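Thu 16 November

When my grandmother talked about the well at the bottom of her lane, she never talked about the water. She talked about the pump handle, and the man who kept it greased, and the winter he broke his hip and everyone found out how much they had been leaning on him. I have been thinking about her stories a good deal this fall, having spent longer than I meant to reading the papers put out ahead of our county's vote on the Ovonari water extension.

I should say right away that I'm for the extension. There are 215 homes out past the Fallico road that still rely on shallow wells, and anyone who has driven out there in a dry August with jugs rattling in the back seat (I have, many times, and so has my poor car) will not need persuading. What bothers me is the way the money has been laid out. We are proposing to pay for pipe, and tanks, and a very handsome treatment building, and we have set aside next to nothing for the people who will have to look after it all.

My friend Dalia Belkadi worked on small rural water systems for most of her career, and she will tell you, over as many cups of tea as you care to pour, that a system begins to die the day after the ribbon is cut. Seals wear. Chlorine pumps clog. Somebody changes jobs and takes the only working knowledge of valve number 6 with them. She once spent a summer visiting projects in a district called Shehata, where the taps had been put in with great ceremony, and what she remembers best is a filing cabinet full of warranty cards that had never been mailed. The pipes in the ground were perfectly good pipes!

I don't think we are any wiser here. Our own system at Flodura had a boil-water notice in April that dragged on for 8 days, and the cause was a part you could hold in your hand. Wyn Lougher, who ran that plant before he retired, had asked for a spare in three budgets running. It was struck out each time, very politely, to make room for something that would look better in the annual report. I was at one of those meetings, and I'm sorry to say I didn't speak up. 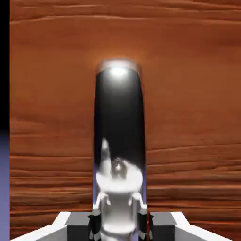 *A dark cylinder against wood grain, computer rendering.*

Now, the usual answer is that maintenance can be covered by rates, and that once people have water they'll be glad to pay for it. Some will. But the households out there are scattered, and a good many are older folks on fixed incomes, and the rate table in the proposal seems to assume that every one of them will sign up in the first year and never fall behind. Tegwen Watkins raised this at the last public hearing and was told that the consultants were comfortable with the numbers. I'm sure they are. They will be comfortable somewhere else by the time the first pump needs replacing.

What I would like to see is fairly dull. I'd like a repair fund written into the bond itself, walled off so it can't be borrowed from for paving. I'd like two operators hired and trained before the first trench is dug, so they can watch the thing being built and learn where everything is buried. And I'd like the well testing program kept going for the families who can't or won't connect, instead of being wound down the moment the main goes live — their children drink water too.

Rhun Prosser wrote in these pages last week that adding to the cost now could sink the vote altogether, and I take him seriously, as I always have. It might be close. But I have more faith in my neighbors than that. Most of them own a truck or a furnace or a roof, and they know perfectly well that buying a thing is the start of paying for it. Tell them plainly what the upkeep will be and I believe they'll vote for it.

The comment period is still open, and letters can be dropped off at the county office or sent by regular mail. I'm sending mine in the morning, and this time I plan to be at the meeting as well, with my notes written out large enough to read.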